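Stustomlow: ferry or night coach from the airport?
Travel forum > Transfers and connections

apaterson
25 Mar 2019
Landing at Stustomlow at 20:15 on a Thursday in October, hotel is on the harbour side. Options as I read them: the Sirila ferry from the pier below the terminal, or the Havix night coach. The ferry timetable gives the last sailing as 21:00. Is 45 minutes enough with one checked bag? Non-EU passport.
Angus

rsobczak_
No. Passport control had 2 desks open when I went through, and bags took half an hour after that. Book the coach. It stops outside arrivals and the fare is fixed.

defne.i
Disagree with the above. The pier is four minutes on foot from door B, and Sirila will move your ticket to the first boat next morning at no charge. With the coach you lose the fare if your flight is late. 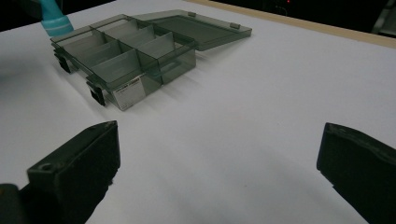

The other point is where it drops you. Havix terminates at the Ersoy roundabout, which leaves an uphill walk of 2000 metres to the harbour. Taxis there after eleven are unreliable.

rsobczak_
A ticket for the next morning is no use to someone who needs a bed that night. Also, Havix changed its rules: a late flight gets you onto the next coach if you show the boarding pass.

defne.i
Only if you booked the flexible fare. The basic one still excludes it, see section 9 of their conditions.

Sevim Bozkurt
Check which timetable you are reading. The 21:00 is a summer sailing. Winter times start partway through October and the last boat is then 19:30, in which case the question doesn't arise.

apaterson
Thanks. I had the summer PDF open. My date falls in the winter period, so coach it is, flexible fare. Does the Ersoy stop have a local bus connection at that hour?

Sevim Bozkurt
Line 4, until midnight. Pay the driver, coins only.

rsobczak_
It takes cards now.

Sevim Bozkurt
Not on the older buses. Carry coins.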